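物质文化研究导论
第四讲讲义:一件东西能说多少话

本讲接上一讲的器物分类。请先读完Skistura住户调查的选段再来上课,没读的同学听到后半段会觉得我在跟空气吵架。

一、先泼一点冷水

物质文化这门课有一个流行的开场,拿出一只杯子,然后宣布这只杯子里藏着全球贸易、阶级差异、身体规训和一整部家庭史。这个开场我也用过,效果很好,学生都抬头。问题在于,杯子拿回去以后,那些结论跟杯子的关系有多大,很少有人再问。贸易史来自海关档案,阶级差异来自工资册,家庭史来自访谈。杯子在里面的作用,多半是一张入场券。

我不反对用器物讲故事。我反对的是把别处得来的知识算到器物头上,再反过来夸器物“会说话”。器物不说话。它有尺寸、材料、磨损、修补、放置的地方,这些东西经得起检查。至于“意义”,要看是谁在什么时候赋予的,有没有留下证据。

所以这一讲的要求很低,低到有点扫兴:看见一件东西,先写下你能确定的,再写下你不能确定的,最后才轮到解释。往年作业的毛病大多出在顺序上。解释先来了,后面的观察都是去给它找座位的。

二、描述的纪律

描述分几层,下面的分法是为了上课方便,不是什么定论,各家教材不一样。

第一层是看得见的:形状、颜色、表面、附着的字。第二层要上手才知道:重量、软硬、温度、气味。第三层要做检测:成分、年代、工艺。第四层要问人或查文献:用途、来历、价钱、归谁。

学生作业最常见的错误是站在第一层,写第四层的话。看一张照片,写“这是一只用了多年的旧碗”。多年从哪里来?釉面的划痕可以是一天里刮出来的,也可以出窑时就有。再比如“廉价塑料”,廉价是价格判断,塑料是材料判断,两个都没有验过,合起来四个字,读着却很像事实。

材料尤其容易写错。发亮、起皱的表面,塑料薄膜做得出来,胶带缠几层做得出来,某些涂层织物也做得出来。课堂练习里每年都有人坚持自己一眼认得。练习的答案公布之后,坚持的人并没有减少,只是改口说照片不清楚。
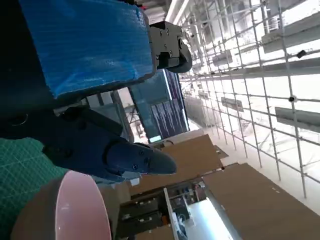
图1 蓝色包裹层的褶皱与反光。塑料或胶带,单凭外观不作判断。

包裹物还有一个麻烦,它把里面的东西挡住了。描述包裹物的时候,大家会不自觉地去描述里面。“一个包好的盒子”,盒子是猜的。能写的只有外形轮廓和外层状态,轮廓方正就写方正。里面是什么,空着。空着不丢人,博物馆的老登记簿里满是后人猜错又划掉的字,空着的格子反而帮了大忙,至少没有把后来的编目员带到沟里去。

顺便说一下颜色。登记时写“蓝”就够了,不必写“宝蓝”“海军蓝”“天青”,除非手边有色卡并且光源有记录。灯光一换,天青就成了灰。Erneswood藏品库有一批织物标签,同一块布在两代登记员笔下差了两个色名,后来有人据此写文章讨论当地染色传统的变化。文章写得很漂亮。变化的是灯管。

三、语境是不是万能的

学生被说了几次“过度解读”以后,通常会退到另一句话上:“要看语境。”这话没错,可惜太没错了,什么都没说。语境有大有小,小到东西摆在哪张桌子上、旁边还有什么,大到一个时代。论文里的语境常常一步就跨到时代,桌子那一级直接跳过去。

我建议先把小语境做完。东西下面垫着什么,左右是什么,彼此隔多远,有没有遮挡。这些写起来枯燥,但以后别人要推翻你,至少有东西可以推。写“反映了现代性的焦虑”,别人连推翻都无从下手。

小语境也会骗人。考古学里讲共存关系,前提是地层没有被扰动。日常环境里的扰动是常态,东西一天挪几次。两样东西同时在一张桌上,最多说明某一刻它们在一张桌上。从这里推到“配套使用”,中间缺一大截;推到“某种饮食习惯”,缺得更多。

Skistura住户调查就栽在这里。调查员走访了82户,在厨房台面上记录器皿组合,由此归纳出“早餐组”“待客组”等类别。选段的附录说明了走访时间:都在上午10点以后。也就是说,记下来的是早饭收拾到一半的台面,有的人家洗得快,有的人家洗得慢。所谓“组合”,很可能只是洗碗速度的分布。正文里对此一个字没有提,附录里也只有一句。请大家养成先看附录的习惯。

另外,这份调查里“碗”和“盆”的界线换过一次,前后两批数据并没有重新编码。引用它的文章不少,提到换过界线的,我没有找到。也许有,欢迎拿来给我看。
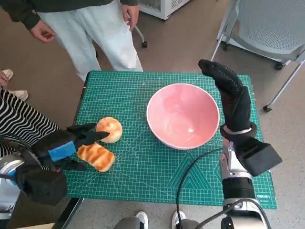 Istberg,八月

暑期实习组在Istberg的笔记,摘录如下,原文未改:

“上午练习写台面。组里对‘餐具’一词有争议。碗当然常常是餐具,但碗下面如果垫的是一张印着网格的切割垫,还叫不叫餐具?有人说叫,碗就是碗。有人说应当写‘碗’,不写‘餐具’,用途留待查证。最后投票,写‘碗’的赢了。我投了另一边,现在觉得投错了。”

“下午讨论面包。圆的叫小圆面包,方的有深色条纹的叫吐司片,大家没有意见。有意见的是能不能写‘午餐’。一个同学说旁边有碗,所以是午餐。另一个问他,碗里有东西吗。他说没有。再问,几点?他说不知道。”

“晚上整理,发现每个人都写了面包,只有两个人写了垫子上的商标字。字是侧着的,很小。下次先绕着边看一圈。”

这段笔记我留着给大家看,理由有一条:他们吵的是词。初学者往往觉得吵词没出息,想尽快去谈文化。可是“餐具”和“碗”之间差的正好是一个用途判断,午餐又多搭进去一个时间判断。词定下来,后面的推论走得到哪里,基本上就定了。

笔记最后那一条也值得记住。带网格的垫子,组里有人看成了背景。背景这个词在我们这一行里应该少用,它的意思通常是“我没有看”。垫子上有网格和线条,本来可以给旁边的东西提供一个大致的比例,前提是知道格子的实际间距,并且镜头没有歪斜。这两个前提都要另外查,不能看着像一厘米就写一厘米。

四、文字最会骗人

器物上带字,大家就松一口气,以为终于有了确凿的证据。我的经验相反,带字的器物出错更多。字读得出来,人就不再看别的了。

器物上的字至少要分清几种身份。制造者的标记,说明谁做的,或者谁愿意让人以为是他做的。使用说明,说明应当怎么用,实际怎么用另说。所有者的题记,说明某个时候归谁。装饰文字,说明有人觉得印上去好卖。最后一种在现代物品上占了绝大多数,偏偏最容易被当成表白来读。

Engelbrecht陶器行的老目录里有一套印着祝福语的盘子,“新婚”“平安”“丰收”各若干款。早期研究者在乡间看到“新婚”盘,就记作婚礼用品,还画了一张婚俗分布图。后来翻到目录的价目页,“新婚”款是处理品,整箱便宜卖。分布图画的恐怕是清仓路线。这个推断我也只能说恐怕,价目页是一条证据,单凭它也证不死。但那张婚俗图比它更站不住,目前仍在几本通俗读物里流传。

衣服上的字也一样。印着一句话的衣服,穿的人可能信这句话,可能没留意,可能看不懂,也可能那天别的衣服都在洗。 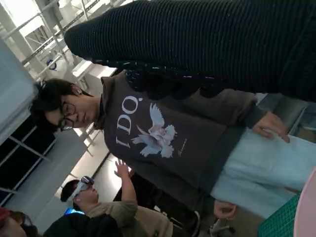

图3 深灰色连帽衫,胸前印有“I DO.”及两只白鸽。

“I DO.”在英语里是婚礼上的应答,也是一句再普通不过的回答。配上鸽子,读者会倾向于前一种。设计者大概也愿意你这样想,不过“大概”两个字请不要在写作业时删掉。至于穿衣服的人怎么想,图上没有,写上去就是替别人说话。

鸽子这种图案,教材里会给一张长长的对照表,和平、爱情、圣灵、信使,任君挑选。对照表的毛病在于每一格都对,所以用它解释任何图案都不会错,也就没有解释任何东西。遇到常见图案,我宁愿看到一句“常见图案,含义待定”,再加上图案的位置、数量、颜色、有没有与文字相连。签名样的花体小字也照此处理,认不出来就写认不出来,不要顺手安给某位设计师。

五、那么解释还做不做

有同学在课后说,照这样下去什么都不能写了。能写,只是要付钱。每往上走一层,就要多交一份证据。要说材料,请送检或者上手;要说用途,请找使用痕迹,最好加上访谈;要说意义,请给出谁说过、在哪里说过、有没有人说过相反的话。

访谈本身也要打折扣。问人“这个对你意味着什么”,他总会给你一个意义,不给显得没礼貌。换个问法,问他上一次用是什么时候,放在哪里,坏了会不会再买,得到的回答平淡得多,也可靠一些。可靠一些,没有更多。人记不清自己上次用漏勺是哪天,这很正常。

还有一种做法是同时提出几种解释,逐个写明什么样的发现会推翻它。要是想不出任何发现能推翻你最喜欢的那一种,先把它放下。它未必错,但放在作业里没有用处。

对我自己这一套也请保持怀疑。分层描述看上去很严谨,其实“看得见的”里面早就混进了判断。把一样东西叫作“碗”,已经动用了关于碗的全部常识。有人因此认为纯描述根本不存在,这话我同意,但我不同意由此得出“所以随便写”。尺子不直,还是比没有尺子强一点,知道它往哪边弯就更好。

六、作业

从身边选3件物品,三件之间不要有关系,不要选纪念品,也不要选你有感情的东西(往年有人选了外婆的顶针,写得很动人,没法打分)。

每件物品写一页。前半页只写看得见的和上手得知的,不许出现“体现”“反映”“承载”“见证”。后半页写一个解释,注明用了哪些证据,缺哪些证据,什么情况下你会收回。

附一张草图,铅笔即可。照片可以另交,不能代替草图。画的时候手会停下来,停下来的地方往往就是刚才没看清的地方,在那里打个问号。

每页末尾请同桌写一句反对意见。同桌写“写得很好”的,两个人都退回重做。

周六中午之前放到系办公室门口的纸箱里。纸箱上写着“复印纸”,里面没有复印纸,请自行体会第四节。

七、阅读与讨论题

必读:Skistura住户调查选段,附录从头看到尾;Engelbrecht陶器行目录复印件,价目页单独装订在后面,不要漏。

选读:Erneswood藏品库织物登记簿,看划改最多的那几页。

讨论时请准备好下面几个问题。登记簿里被划掉的判断,要不要保留在数据库中?保留的话,检索时算不算数?两位登记员意见不同,谁也没有新证据,应当怎样写?如果访谈对象的说法与使用痕迹矛盾,先信哪一边,凭什么?

下一讲讲磨损。请带一双旧鞋,自己的或借来的都行,事先不要告诉别人鞋是谁的。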